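Fistirgate puts off decision on kitchen robot arms

FISTIRGATE – The school meals board wants more numbers before it spends anything on robot arms for the central kitchen on Cleltow Road. Members voted on 11/14/20 to hold the request until the next budget round, after close to two hours of talk about a machine that so far handles toy food.

The request covers two arms with grippers, made by Juška, plus mounting tables and a year of support. The price given in the packet is $82,000. That does not include training for kitchen staff, replacement fingers for the grippers, or the electrical work the building would need before either arm could be plugged in. Asked what those might cost, the supplier's office promised figures later. They were promised in October, too.

Bernadette Brunet, who runs purchasing for the district, told the board the arms could take over some of the dull handling work, such as moving bottles and setting out dishes, during the morning rush. The kitchen sends out roughly 3000 meals a day. She did not say how many of those an arm would have a hand in, and the packet doesn't either.

The test table has a ketchup bottle, toy fruit and a plate.
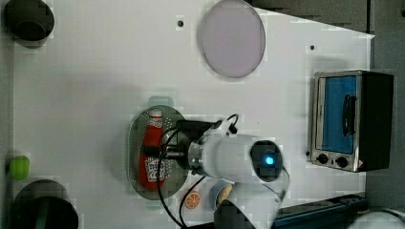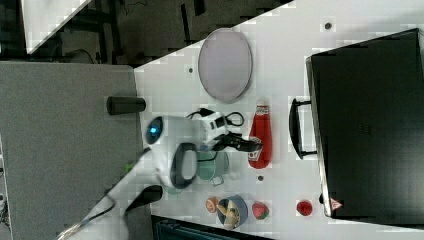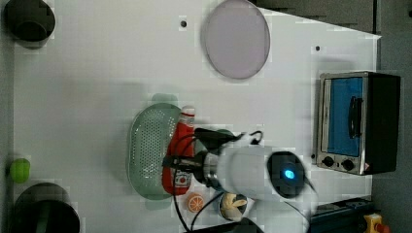

Board member Kiều Trịnh said she had no quarrel with testing, but a bottle on a white table is a long way from a prep line at 6 a.m. "I want to see it work next to people who are in a hurry," she said. "I also want to know who we call when it stops, and what we pay while we wait."

The support contract is the part that deserves a harder look. The first year is in the price. The second is listed as "to be agreed," and the packet offers no cap. The district has been here before – the tray washer bought for Tokthorpe school came with a cheap first year, and repairs since then have cost more than the machine did.

There is also the matter of floor space. Each table would take up 74 inches along the east wall, where the bread racks stand now. The plan shows the racks moved but gives no new place for them.

Brunet said she would ask the supplier for a rental price and a written repair schedule. The board also asked for a list of the jobs each arm would do on a normal day, with the time each job takes by hand. No date has been set for the next vote.

Recent items
Tokthorpe tray washer down again
Lunch prices to stay flat through spring
Cleltow Road parking changes start Monday
Bus garage roof bids come in high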